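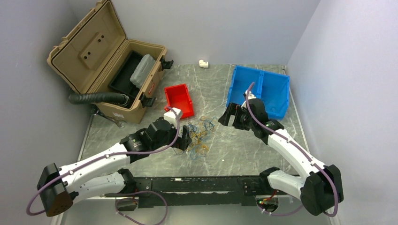 October, Saturday, 7.40 am

Walking audio guide, Jarkholm old town loop. Second go at the route with Kadir Gökçe, and what a difference an early start makes! The square was all ours until the bakery opened and you could hear the fountain from right across the cobbles.

Stop 1 (the goose girl statue) is now on the north side, under the lime tree. Visitors get shade and a seat, and the recording can start with the bell tower in view. Kadir read the goose girl story out loud on the spot and it ran 4 minutes, which felt long standing up but lovely sitting down. Keep it, I reckon, but offer a short version too.

Stop 2, Kaimal bridge. The plaque has a different ending to the tale from the one in our script (the miller gets his hat back!). I love the plaque ending. Need to check with the Brirkbridge library which version is older before I rewrite anything.

Loop length by the step counter: 3000 metres, up from last time, mostly the detour past the dye works. Worth every step for the coloured doors.

Flidex app: triggers fired properly at 28 stops on the walk. 2 came in early, both in the narrow lane behind the town hall where the GPS bounces around. Kadir wants to try a wider gap between them. I'd sooner join them into one stop, as the stories share a character anyway.

To do
- re-record the ferryman, too much wind
- ask the hotel on the quay if they'll keep paper maps at the desk
- French script, stops 5 to 9
- find out when the tower opens in winter

Next walk after dark, with the lamps on. Can't wait for that one. Bring the spare headphones.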